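Folding room walk-through, Votano building, second floor
November 2019
Filled in by: Arif Liyanage
Marks: OK / FIX / N/A. Comments go under the item, keep them short (I didn't).

FLOOR AND EXITS

1. Walkway clear from door to sink — FIX
Two hampers parked in it again. Moved them. Tape on the floor is worn off by the sink, needs redoing.

2. Exit door opens all the way — OK
Sticks a little at the bottom. Same as May.

3. Exit sign lit — OK

4. Mats flat, no curled corners — FIX
Gray mat by the dryers curls on one side. Flipped it, still curls. Replace.

5. Nothing stacked in front of the breaker panel — OK
Was a box there when I came in. Gone now.

DRYERS AND IRONS

6. Lint screens cleaned — FIX
Dryer 2 was not done. Thick. Whoever closes has to sign the sheet, last three lines are blank.

7. Vent hose attached, no kinks — OK

8. Iron cords, no cracks or bare spots — FIX
Puder iron, cord is rubbed near the plug. Tagged it and put it on the shelf. Do not use. The Aslow one is fine.

9. Irons off and standing on heel when not in use — OK

10. Extension cords — FIX
One still running behind the shelves, it was supposed to be gone after the May check. Need a real outlet there, asked for a quote, came back at 190. Fine, just do it.

SHELVES AND STORAGE

11. Heavy bins on bottom shelf — OK
Mostly. Ateş detergent tub was at shoulder height, 50 lb, brought it down myself. Please leave it down.

12. Shelves anchored to wall — OK
Shook all of them.

13. Bleach kept away from other cleaners — OK
Label peeling on one bottle, rewrote it.

14. Step stool, feet and hinge — N/A
Couldnt find it.

FOLDING TABLE

15. Top clean before any clean laundry goes on it — FIX
White top shows everything. Dark specks on it, small ones. Wipe down before each load and not only at closing. Dry cloth first, then damp.

16. Edges smooth, no chips — OK
Ran a hand along both long sides.

17. Table doesn't rock — OK
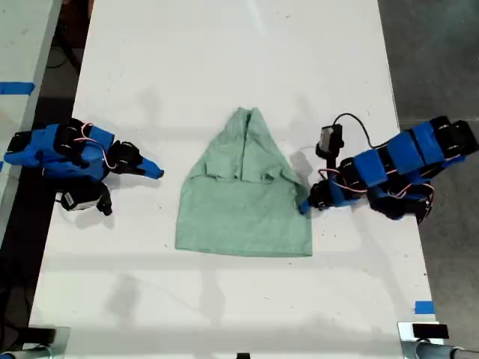
18. Folds match the card on the wall — see comment
Sides in to the middle first, then bottom up. A point at the top is only halfway, it still has to come down and be squared off before it goes on a stack. Had pointed ones in the green pile, they slide and take the whole stack with them. Also check hems while you're at it — anything fraying goes in the mending bin, not back on the shelf.

19. Stacks no higher than 20 pieces — FIX
One was way over. Split it.

20. Lighting over the table — OK
Shadows but you can see creases and stains fine.

FIRST AID

21. Kit stocked — FIX
Out of burn gel, low on the wide bandages. On the order.

22. Extinguisher gauge in green, tag current — OK

TO DO, in this order
Puder cord, fix or toss
Outlet behind shelves
Lint sheet signed evry night
New mat, floor tape
Burn gel
Find the step stool

Recheck of the FIX items once the outlet is in. Copy on the clipboard by the sink.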